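Keeping cell four running: a morning with Abimbola Okoro

Interview by Anathi Du Plessis

Abimbola Okoro has looked after the two-armed robot in cell four at Clinano's Uletano workshop since it was wheeled in. She was a fitter on packaging lines before that, and her toolbox still has the stickers from the old job on the lid. We spoke at the bench beside the cell, in two goes, with a break in the middle when she was called away to look at a charger.

The cell sorts short wiring looms. They arrive in bundles, mostly in cardboard boxes, and the robot lifts them out and passes them along to be laid in trays. On paper it is one of the simpler jobs in the building. Okoro laughed when I put that to her.

"Wire is awful stuff to pick up," she said. "A block stays a block. You grab a loom by one end and the other end has an opinion about it. Two bundles that were separate in the box come up together, and then you've got one hanging off the other by a terminal. So most of what I do on this machine is about the hands, and making sure the hands are in the same condition today as they were yesterday."

Her day starts at seven with the robot powered down and the brakes on. She goes over both grippers before anything else, working from the fingertips back towards the wrist. The pads get wiped with a damp cloth and then a dry one. She runs a thumbnail across the texture, feeling for places where it has gone smooth.

"I do it by feel, under no light at all if I have to. If my nail slides, the pad's finished. We log the hours and the rule is to change them at 200, but I've pulled them earlier than that. Copper strands are the worst. They get down in the grooves and cut it up from the inside, and it'll look fine until you bend it back."

After the pads come the screws on the finger linkages. Each one has a paint line across the head and onto the plate, so that she can see if it has turned. She still puts a driver on them once a week.

"People see the paint line and think that's the check done. The line tells you it's moved. It doesn't tell you it's tight. I had one early on where the line was perfect and the thread had gone behind it, and the finger had a wobble you could hear."

With the hands done she turns the power on, opens both grippers fully and closes them on nothing, five times each, listening. Only then does she bring out a box of looms and let the arms go to their start positions, with the lower hand over the box and the other over the tray.

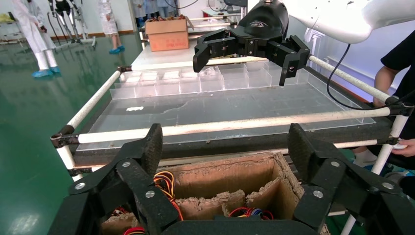
The cart, and why it has its own page in the manual

The frame that carries the clear tray is white tube with black corner joints, the sort of thing you can put together in an afternoon with a hex key. Okoro built the current one with Mpho Nkuna, who does the fixtures for the whole floor. It is their third.

"The first was too low and the second was too light," she said. "Every time the arm touched the tray, the whole cart crept. You wouldn't see it. A millimetre here and there, and by lunchtime it was wrong and everyone was blaming the cameras. This one's set at 730 millimetres to the top of the front tube and we measure it, both ends, every Monday. The joints slip. They're good joints, but they're plastic, and someone always leans on the cart."

She showed me how they deal with that. A steel rule is kept on a hook by the power board, for this job and no other. If the two ends disagree by more than two millimetres, she backs off the clamp at the low end, lifts the tube to the mark and nips it up again. If the same joint slips twice in a month it goes in the bin.

The tray itself is a sore point. It is acrylic, with a row of small square cells along the far edge, and it gets filthy. Bits of insulation and cable tie collect in the cells, and the flat part smears.

"I used to clean it with whatever was on the bench. Don't do that. We crazed a whole tray with the wrong solvent, you could see the cracks spreading out from the glued corners. Now it's soapy water and a soft cloth, and a paintbrush for the little cells. End of shift. Whoever ran the cell does it, and if it's still dirty in the morning I go and find them."

Does she always find them?

"I know who it is before I leave the bench."

Cables

I asked what breaks most often, expecting her to say the fingers. It was the cable that runs down the outside of the arm to the hand.

"It has to hang a bit. Everyone who comes new to the machine wants to tidy it, because it looks untidy, and they put ties on it nice and flat against the arm. Then the wrist turns over and there's nothing to give, and it pulls on the connector. You don't lose it straight away. You get a dropout on Tuesday and another one on Thursday, and it's always when the arm's reaching across."

Her method is simple enough. She puts the wrist through its full turn by hand, both directions, and watches the loop the whole way. At the tightest point she wants to be able to get two fingers under it. At the slackest it must not reach the work surface. Where it can't satisfy both, she moves the upper clip along the arm housing and tries again. It took her most of a day the first time. Now she can do an arm in twenty minutes, and she marks the clip position on the housing with a paint pen.

She keeps one spare cable per arm, already tested, in a labelled bag. Orysia Tkachuk, who runs the stores side, wanted them kept in the main rack with everything else. They settled on the bag staying at the cell and a card in the rack saying where it is.

"I lost that argument on paper and won it in practice," Okoro said.

Teaching the grip

The part of the job she likes least to hand over is setting the grip force. Looms reach the cell in different carriers, and some of those carriers squash. A cardboard box with dividers will stand a fair bit of knocking. Moulded pulp won't.

"With pulp you've got a tray that's rough all the way round and no two edges are the same. Hold it too softly and it tips when you lift, because the weight's never in the middle, it's wherever the biggest bundle ended up. Hold it too hard and you get a dent, and the dent gets soft, and next time the pad goes through. So I set it on an old tray. Never on a new one. New ones are stiffer and they'll lie to you."

She starts low, at a force that she knows will fail, and lifts the tray a finger's width above a towel. If it slips she goes up one step and does it again. When it holds, she goes up one more and stops there. Then she swaps the bundles around inside so the heavy side is against the other finger, and repeats the lift from the start.
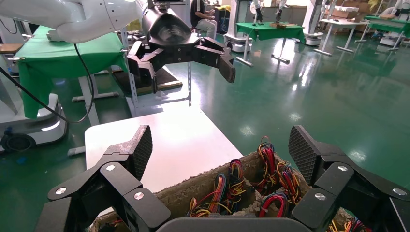

The numbers go into a notebook first and into the software after that. The notebook is hers, an A5 with a rubber band round it, and it had reached page 40 when I saw it. Each line has the carrier, the force, the pad hours and a word or two. I read "ok", "ok", "ok but creaky" and "ask Mpho".

She has had offers to do away with it. Fatima Shezi, the floor supervisor, set up a form on a tablet last March and it does get used, mainly by the evening shift.

"The form's good. Fatima did a good job on it. But it's got a box for force and a box for hours, and there's no box for creaky."

Creaky, for the record, meant a dry bearing in a finger joint. She found it nine days after writing the word down.

Floor and room

The workshop is in a building from 1954 that was a cannery for most of its life, and the floor under the green epoxy still falls towards where the drains used to be. For a robot on wheels this matters. Cell four's robot is parked on tape marks, and Okoro found that if it is rolled in from the left it settles a touch differently than if it comes in from the right.

"Always from the right. Then brakes, then the level on the base, then you rock it. If it rocks, start again. I wrote it on a sign and the sign fell down, so now I just tell people."

The epoxy shows everything, which she counts in its favour. Dropped terminals are easy to spot and the wheels pick them up if they're left. She sweeps around the base at ten and again at two. Shoe covers are worn by some of the people coming through from the clean side, and those leave lint, and the lint finds its way onto the wheel axles. She takes it off with tweezers.

When it goes wrong

I asked for the worst day. She thought about it for a while and then described a Friday when the left arm refused to home. It would go most of the way, stop, and report a fault that the manual put down to the motor. Ramow, the firm that handles service in this region, could send somebody the following week.

"So I had a weekend to think about it. And what I kept thinking was, it did it at the same spot. A motor doesn't care where it is. Monday I took the cover off the elbow and there was an end of cable tie in there, a little clipped-off end, sitting against a seal. From my own cutters, probably. I've used the reusable ones ever since."

She cancelled the visit. The service coordinator asked her to send the bit of cable tie in with the report, and she did, taped to a sheet of paper.

There is a second robot of the same type due in the next bay, and Okoro has been asked to write up her morning routine for whoever takes it on. She has done four pages. The section on pads is finished, the section on cables needs photos, and she is waiting for Nkuna to give her the drawing of the cart with the right height on it, as the one in the shared folder is still the second version.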